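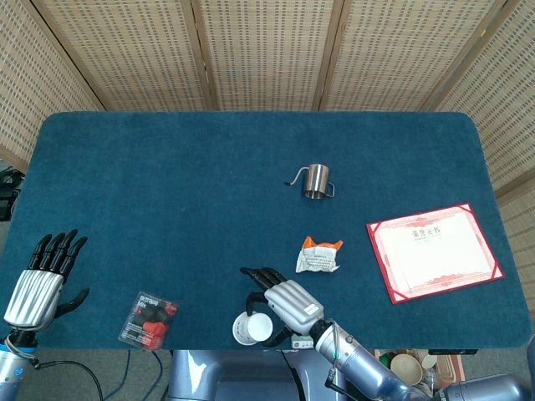
*Head view. Both hands in, right one down at the nested cups.*

**Jan 10, 2019, bench notes, Tuvau hands + Jatari controller**

Finally a full day on the hands with the new controller build and I'm very happy with it! Deepika Pillai had the Jatari box flashed before I got in, so we went straight to grasping.

Settings we ended on:

- finger closing speed 40% (60% was too eager on paper)
- thumb pre-shaped outward before the approach, then closed last
- current limit at the lowest step for cups, two steps up for the kettle
- command-to-motion delay 300 ms, same on left and right

That delay is the number I was worried about. The old Grallholm controller was slower and, worse, different on every run, so you'd tune a grasp in the morning and lose it after lunch. With Jatari I could rerun a motion and get the same motion. What a difference.

Total for the day, 198 grasp attempts, all typed into the sheet under run 2862. I haven't split the log by object yet.

**Paper cups.** Still my favorite test. They tell you right away if the fingers are pushing too hard, the wall just folds. With the thumb closing last the hand settles around the cup before there's any real squeeze. Nested cups are a harder case, the inner one likes to walk out when you lift. Tilting the wrist a little before the lift helped. Deepika thinks we should try coming in from the rim side, and I think she's right, but the forearm gets close to the table that way and I want the soft stop set first.

**Kettle.** Handle grasp is great from the right. From the left the spout is in the way and we kept brushing it. The brushed steel also gives the depth estimate a hard time, the body comes back with holes in it. Handle is cleaner. Maybe aim for the handle only and forget the body.

**Wrapper.** Flat crumpled stuff is where five fingers earn their keep over the two-jaw gripper we had in October. Drag with the fingertips, then pinch. Slow but I could watch it all day.

**Camera comparison**

Second half of the day was chest camera against head camera. Same table, same clutter, objects moved about freely between recordings, so please don't try to match them one to one.

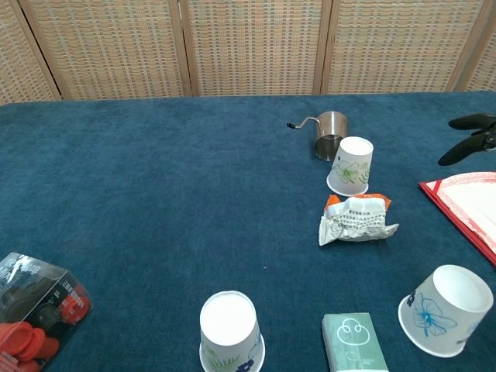

*Chest view. Kettle on its side, wrapper and printed cups nearby, folder running out at the right edge.*

What I like about chest: the small prints are so clear! Leaves and flowers on the cups, the characters on the wrapper, all there to look at. For telling one cup from another I'd take this view any time. It's also nice to have so much open cloth in view for planning where to put things down.

What I don't like: we lose the edges. The folder is cut, the cup at the bottom is cut, and only a bit of black gripper shows up in the top right corner. For hand-eye work that's thin.

Head view is the other way around. Both forearms, both hands, the rounded table corners, the whole folder. The cups are plain white as far as that recording is concerned. You do get a lot of screen and floor too, and the bowl and boxy things past the table corner will need masking or the detector will go shopping over there.

My vote is head for control, chest for labels. Deepika would rather have head only and a better lens. We should price the lens before arguing more.

**To do**

- soft stop on right forearm, then rim-side approach on nested cups
- tie back the loop of cable at the left forearm
- mask for the lower right of the head view
- split run 2862 by object
- repeat the kettle from the left with the spout turned away
- ask Grallholm if they want their controller back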